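**February, play food bench, morning and after lunch**

Carrying on with the cutting food for the Duduton sets. Precious Calimlim did the first half of the sorting before I came in and left me her tally on the back of a box lid: 1,121 pieces in, 109 set aside. Most of the set-aside ones are halves that don't have a partner. A few have the fastener dots peeling and can be fixed with new ones.

Sorting rule stays as it was. If the two halves go together with one push and hold when you lift by the top, the piece goes in the good tray. If it needs wiggling, it goes in the second tray and gets looked at again. I'm not going to argue about color match this time. Last time we lost a whole morning on whether two greens were the same green.

Started with the upright pieces, the ones that have to stand on end in the display. Black backing again, so the edges show up.

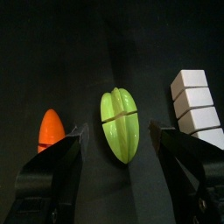 The cut position matters more than I thought when I wrote the February list. A low cut leaves a short bottom half, and a short bottom half is hard for a small hand to hold while the other hand does the cutting. A cut near the middle is easier. I've started a column for this on the sheet: L, M or H for low, middle, high. Precious wants it measured in millimeters. I said letters first, and a ruler only for the ones we argue over.

Notes on the fasteners:

- New dots from Iridora are thinner. They close flatter but take more of a press.
- Old dots are thick enough to leave a gap. Don't mix old and new in one piece.
- Glue needs the full night. The two I hurried yesterday came apart in my hand.
- We have 400 of the new ones left in the drawer under the window, so enough for this batch.

After lunch I put a mixed group out to see which shapes get in each other's way. The large carrot takes up a lot of room and wants to be at the side. The green cap is worth keeping toward the middle so it reads as a carrot even when other things are in front of it. Small leaf pieces go missing under everything else — they need their own bag in the set, and I've written that on the packing sheet twice.

The wooden box with the red drawer front is staying in the group for now. The round knob is a good size. Grultix sent a note asking whether the drawer could hold the cut halves when the set is put away, and I think it could hold the small ones. The big carrot is a different matter. I'd sooner put that in the cloth bag with the bread.
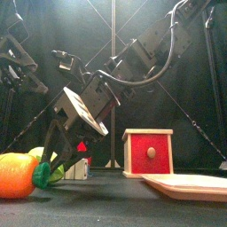 ## Star fruit

The star fruit is the piece I get asked about most, and I still don't have a settled answer on it. Maihi wants to know if it should be in the basic set or the larger one. Their order is for 1,000 sets, so whatever we say, we need to say it once and stick to it.

For: it's an odd shape and children go for it first. It is easy to tell from everything else in the tray by feel. It gives the word "ridge" something to do.

Against: the ridges have to line up when the halves close, which a round fruit never asks of you. A three-year-old will close it turned and be perfectly happy, and then a grownup will decide it is broken and write to us.

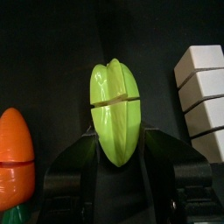

Precious and I went back and forth on whether to add a mark inside so the halves only look right one way. I'm leaning against it. The grooves already tell you where it should sit, if you look down the length of it. What I would change is how well the top seats. The slit is a little above the middle, so I've put it down as M on the sheet, but the top piece sits slightly forward of the bottom one and the pale inside shows on the left ridge. I'd try a new thin dot in there before doing anything else. If it still sits forward, it goes in the second tray with a note.

To do:

- New dot in the star fruit, leave overnight
- Finish the L/M/H column for the uprights
- Answer Grultix about the drawer (small halves yes, big carrot no)
- Ask Maihi which tray depth they settled on
- Go through the 109 again with Precious and match up any halves we can
- Order more small bags for the leaves

Stopped at 4:30. Tally lid is on the shelf over the sink, please don't put it in the recycling.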